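Notebook, May, tent bench, kitchen chores
In: me, Tahmineh. Heriberto until lunch.

9:40. Started on the board task again. Goal for the month is what Hanne calls "a tidy counter," meaning things end up where a person would have put them. My kids can't do it either, so the bar is negotiable.

Back row stays as it was: blue bowl, slotted box, pink cup with the blue utensil in it, pink tray. Leave them alone, please. Last week somebody straightened the row and the Stukitano planner sulked all morning.
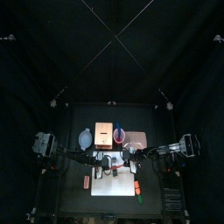
Heriberto's position is that two arms make this easier. My position is that two arms make it twice as polite. Each one waits for the other to go first, like a couple of guests at a buffet, and meanwhile the chore sits there. I raised the wait penalty and they got ruder, and slightly faster.

Tally from the overnight log: 87 tries, 27 that Jana would sign off on. She grades harder than I do. 4 were thrown out for a stale calibration, which is on me.

11:15. Dropped approach speed near the white board. Also changed the grip width for small blocks, which had been left at the value for the Selness cups. No idea how long that had been going on. Pouran, if you read this, check your config too.

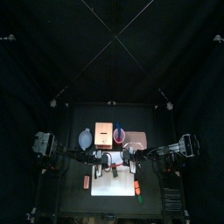 Could it clear a counter at somebody's house yet?
Only if the somebody owns a black tent, keeps the same few things on the counter and is in no hurry for dinner.

2:30. Tahmineh wants to shuffle the start positions before we touch anything else. Agreed, grudgingly. Rerun tonight with the new grip width, same seed. Ask Jana for the grading sheet, the old one has 2 columns called "ok."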